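June 29, 2020

Thread on where our suturing data stands, for the people who keep asking. We collect demonstrations on a surgical robot so a model can learn to do parts of a running stitch. 1/

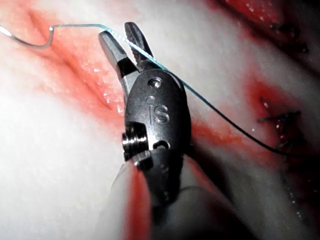 Wrist view: jaws partly open, needle upper left, thread running across to the stitches on the right.

2/ The project is called Jimetti. Collection happens at our Loston lab, and labeling and training are done in Ponddale. I'm on the Loston side, so most of this is about getting the examples and very little is about the network that eats them.

3/ Current count is 1,972 demonstrations. One demonstration is one pass: pick up the needle, drive it through both edges, pull the thread, hand off. We cut the recordings at those points after the session. We used to have the operator press a pedal at each step and the presses were late in almost every file.

4/ We have 13 operators. They range from people with years at a console to people who learned on our setup. Both groups are in the set on purpose. The experienced ones make very few mistakes, and a model trained only on them had no idea what to do after a bad grasp.

5/ That was the main lesson of the first round. The policy would miss the needle by a little, close the jaws on nothing, and carry on as if it had it. Then it drove an imaginary needle through the tissue with beautiful form.

6/ So 407 of the 1,972 are recovery examples. The operator starts from a bad position: needle lying at an odd angle, thread under the wrist, jaws closed too early. They fix it and finish the stitch. These take longer to record and people get tired of them quickly.

7/ Needle pickup is the part I spend the most time on. At this distance the light washes out pale tissue, sometimes to plain white. The needle is thin and shiny, so a highlight on the needle and a highlight on a moist surface can look the same to the model.

8/ We tried turning the light down. Pale areas got better and the shadowed side turned to mush, dark thread included. Now we record at several light levels and leave the bad exposure in. If the model is going to see glare when it runs, it should see glare when it trains.

9/ Thread is harder than the needle. The color you see near the needle may not be the color you see at the other end of the same line. Early labels split it into two threads in a lot of clips. The labeling rule now says to follow the path and ignore the color.

10/ Old stitches are the other trap. Cut ends are short and dark and they stick out everywhere. The first thread detector loved them. We added a separate label for "finished stitch" and false detections dropped enough that I stopped checking for them by hand.

11/ Things we save for every demonstration: video, joint positions, jaw angle, operator ID, and a short note. The note is free text. I pushed for a menu with fixed choices and lost that argument, and I was wrong. "Thread kept catching on the wrist" would not have been in my menu.

12/ Things we throw out: files where video and joint data drift apart, files where the lens fogged, and files where the session was stopped halfway. We do not throw out ugly stitches. They get a quality score from 1 to 4 and the training side decides what to do with them.

13/ The scoring needs work. Two people will agree on a 1 and agree on a 4, and then argue all afternoon over the middle. We now have two people score each clip separately, and a third looks at it if they differ. Slow, but the numbers are usable.

14/ Someone asked why we don't do all of this in simulation. We do use it, mostly for getting the arm to move sensibly before it sees real video. Our simulator's thread is stiff and its tissue is too clean. A policy trained only there reached for the right general area and then fell apart on contact.

15/ Someone else asked about tools. Review and trimming run in Ackroyd, our in-house viewer. It plays the video next to the jaw angle so you can see the moment of closing. It crashes on long files. We know - it's on the list, below the thing where it forgets your place.

16/ What the model can do today: find the needle in most starting positions and line up for a grasp. What it does badly: regrasping, and anything where the thread crosses between the jaws. It tends to close on both. We have people recording more of exactly that case.

17/ All of this is bench work for research. Nothing here is being run on patients, and a person has a hand on the stop the whole time the policy is moving the arm.

18/ Plan from here is to keep adding recovery examples through August, then freeze the set and retrain from scratch. I'd like to hold one whole operator out of training for the test. Mixing everyone's clips into both sides made our earlier results look better than they were.

19/ If you collect this kind of data, I'd like to hear how you label thread when it goes out of view and comes back. We mark the visible parts only and link them with one ID. It works okay until there are two loops, and then the IDs get swapped.

20/ Replies are open. I'm in the lab most of the day so I'll be slow - post the question anyway and I'll get to it tonight.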